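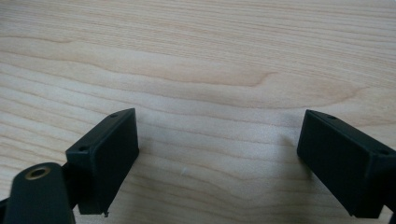 Gripper fingers open over one of the wooden tabletops.

About Goltside

Goltside is a small robotics workshop and training school in Prisdale. We build grippers, write the software that goes with them, and teach people how to use both. The company was started by Kayode Oyelaran and Dean Furnival, who had worked together on packing machinery at Clegg and wanted a place where the building and the teaching went on in the same room.

We have 7 staff. Kayode runs the workshop and Dean runs the courses. Everyone else does some of each.

What we do

Most of our work is with the part of the robot that touches things: fingers, pads, mounts and the hand-held tools used to show a robot how a job is done. Customers send us the item they need picked up and we work out how to hold it. Past jobs have included seed packets, bottle caps, folded cloths and a range of door hinges for Drolley.

Our courses last three days and cover setup, basic programming, finger changes and safe working. Groups are kept small enough that each person gets time on the equipment. No background in programming is needed.

Open days

We hold two open days a year, one in July and one in the fall. The last one was on Nov 19, 2025, and 72 people came through the workshop between opening and closing. They included students, two teachers from the high school, people from local firms and a good number of neighbors who had seen the sign.

The day is built around short demonstrations at the benches. Dean starts with the gripper on its own, opening and closing it slowly so visitors can see how the faces of the fingers meet. He then moves on to picking up small parts, first from a fixed spot and then from wherever a visitor puts them down. Kayode takes questions at the next bench and has a tray of old fingers to hand around, including several that broke.

After the demonstrations visitors can try a hand-held gripper themselves. The usual task is moving wooden blocks from one side of the table to the other. Picking up a coin is harder, and some people stay on it for quite a while.

Visiting us

Open days are free and there is no need to book. Children are welcome with an adult. Please wear closed shoes and tie back long hair. The workshop is on the ground floor and there is parking behind the building, entered from the side street.

School and company groups can visit at other times by arrangement. A group visit takes half a day and follows the same plan as the open day, with more time at the benches. To set one up, call the office or use the contact form and ask for Dean.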